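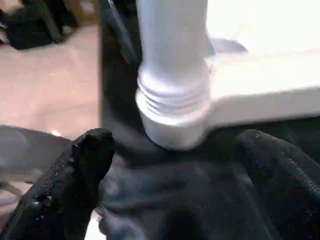 Trendutum, a maker of plastic drainage and rinse-line parts, will buy seven robot arms over the next 18 months for the fitting benches at its Enriquez plant, the company announced in May. The purchase follows a trial that began last year with a single arm on one bench. The robots will handle white plastic tubes, threaded collars and branching fittings, work that is now done entirely by hand on two of the plant's three shifts. A threaded collar like the one on the upright tube, with its raised ridges and flared base, has to be approached with a finger on either side, and the padded black fingers on the gripper are the type the company has decided to order for all seven arms. Hard metal fingers were priced as well and dropped from the list in the second round of quotes.

The budget covers the arms, grippers, wrist cameras, guarding, floor anchors, electrical work and training. Trendutum said it had set aside a separate line for spare finger pads and coverings after its maintenance staff asked for one. Those items had been left out of the first draft of the budget, which treated them as shop supplies.

"We had a good idea of what an arm costs. We had a poor idea of what the rest costs," said Florante Maglaya, director of operations at Trendutum. "The wiring quote alone changed the order of the project. We are doing the floor and the power first, on all the benches, and then the arms come in as we are ready for them."

Under the plan, two arms will be installed in the first phase, three in the second and the last two in the third. Each phase must be signed off by the plant before money for the next is released. Trendutum has kept the right to delay the third phase by up to six months without penalty.

The arms and controls will be supplied by Cledis, which was picked from four bidders. Cledis will also provide 900 hours of on-site support, to be drawn down as needed across the three phases. Hours not used by the end of the project can be applied to service calls in the first year after it.

Bidders were asked to show their equipment working with Trendutum's own parts and not with sample blocks. Each received a box of 100 parts from regular production, including straight tube, threaded pipe ends and channel fittings from the Sterolier line. The parts were chosen to cover the range of shapes the benches see in a normal week.
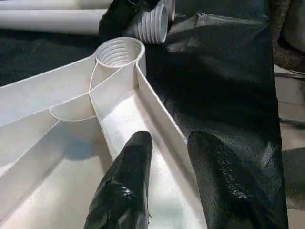

The Sterolier fittings were given the most weight in scoring. They have open channels, thin ribs and side walls that can be gripped from more than one direction, and the company wanted to know how much setup time each bidder would need for a part of that kind. Setup time counted for roughly a third of the total score. Price counted for slightly less, and the remainder was split between service terms, delivery dates and safety documents.

"A straight tube does not tell you much about a bidder," said Felicidad Agbayani, who manages equipment purchasing for the company. "We asked for the setup hours in writing, part by part. Two of the bids came back a good deal higher once they had to do that."

Agbayani said the company looked at leasing before deciding to buy. The monthly lease payments were acceptable, but the terms did not allow the plant to change grippers without approval from the leasing firm. Trendutum expects to change grippers as new fittings are added – the Sterolier line alone is due to gain several sizes – and chose to own the equipment for that reason.

No jobs will be cut under the plan, the company said. Bench operators will be trained to load parts, change finger pads and restart the arms after a stop. Training will take place during paid shifts, and operators who complete it will move up one pay step. The third bench group, which handles large-diameter pipe, is not part of the project and will continue as it is.

Floor and electrical work at Enriquez will start once the current production run is finished. Trendutum does not expect the work to affect delivery dates for existing orders. Customers with standing orders for Sterolier fittings will be told directly if a bench has to be taken out of use for longer than planned.

Suppliers of guarding, anchors and cable trays who wish to quote for the second and third phases can request the bid papers from the Trendutum purchasing office. Separate quotes for each phase will be accepted.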